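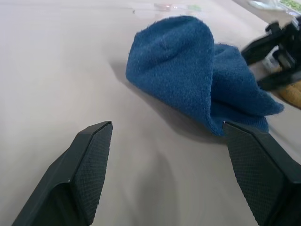
Honkanen Teleoperation Group, Castton

Anneli Tikkanen
8th August
Notes from the towel task. I've been driving the two arms by hand control for most of the summer and people keep asking what that involves, so I'm writing it up as a thread.

The view at the top is from one of the wrists. Blue cloth in a heap, both of that arm's fingers open, the other gripper up in the corner. I steer by pictures like this one more than by looking at the table.

The setup is leader and follower. I hold two small arms, and the two big ones copy my joints. The software that records it is called Rekar. It saves the joint positions and the camera views together, and that is all the robot gets to learn from.

One demonstration of the towel task goes like this: cloth starts in a heap, both arms pick it up, spread it, fold it in half, fold it again, let go. Both arms go home. Press the pedal to save.

We have 395 saved so far. I threw out more than that in March when I was learning, but those were bad and I don't miss them.

The heap is the hard part. A flat towel has corners and you can see them. In a heap you have to guess which fold leads to an edge. I lift the highest bit a little, let the cloth hang, and look for a corner lower down with the other arm.

Terry is easier than thin cotton for the pick and worse for the fold. The pads grip it well. Then they don't want to let go, and a loop stays caught on the crosshatch when you open the fingers. Open, wait a beat, then pull straight back. Pulling sideways drags the whole fold with you.

There's no force feedback on our leader arms. You can't feel the table. I watch the shadow under the fingers instead - when the shadow meets the tip, stop going down.

A thing I had to unlearn: pausing to think. If I stop over the cloth for five seconds, the policy learns to stop over the cloth too. Now I plan the grab before I press record, and if I lose track halfway I scrap the take.

Small mistakes can stay in. If I miss a corner and go back for it cleanly, I save it. The first policy we trained had only perfect grabs in it, and after one miss it carried on folding air.

Sessions are about 40 minutes, then I swap out. After that my wrists get lazy and the folds drift to the left.

Someone asked if Flellico, our other task set, uses the same recordings. No. Same arms, different table layout, separate operator notes.

Next up is starting the heap closer to the table edge. I'll add to this thread when the first batch is in.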